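Settling of Fine Tailings at the Preltitz Gold Operation
Project report, Mineral Processing II
Kirsty Ormsby

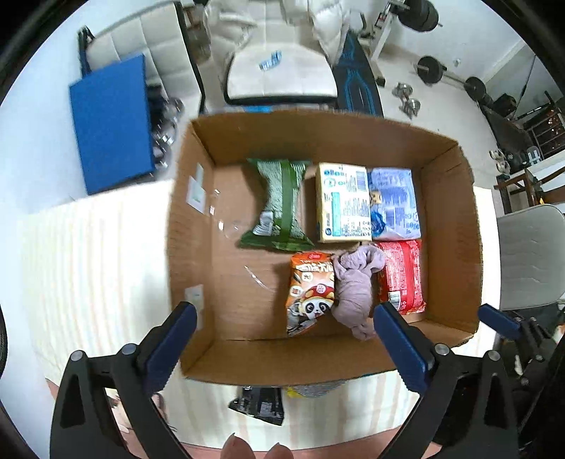 Figure 1. Open cardboard box with packed items, top view.

1. Background

The Preltitz mill grinds ore to a fine size before cyanide leaching. After detoxification, the slurry goes to a thickener, and the underflow is pumped to the Harawira tailings storage facility. Water recovered at the thickener overflow returns to the mill. When the clay content of the feed rises, settling slows and the overflow turns cloudy. The operator, Bulteck, reported this problem in March, when mining moved into the weathered zone on the east side of the pit.

The aim of this project was to compare two flocculants on clay-rich tailings and to recommend a dose for plant trial.

2. Method

Slurry was diluted to 7 percent solids by weight with process water. Tests were run in one-liter cylinders. Flocculant A was the product in current use. Flocculant B was supplied by Heditz as a dry powder and made up the afternoon before testing. Each was added in two equal parts, with four plunger strokes after each part. The height of the mud line was read every 10 seconds until it passed the 200 mL mark. Overflow clarity was measured with a wedge after 30 minutes.

Sample 1208 was excluded from the results. Its lid had come loose in storage and the solids content could not be confirmed.

3. Results

At equal dose, Flocculant B gave a faster initial settling rate in every valid test. The final bed density was slightly lower than with A. Clarity with B was 51 on the wedge, the best reading of the series. Raising the dose of A improved the rate but produced a sticky bed that was hard to rake.

4. Discussion

A lower bed density means more water sent to Harawira and less returned to the mill. Cylinder tests have no rake action and tend to understate underflow density, so the difference may be smaller in the plant. pH was not varied. Lime addition is known to affect clay dispersion and should be tested before the dose is fixed.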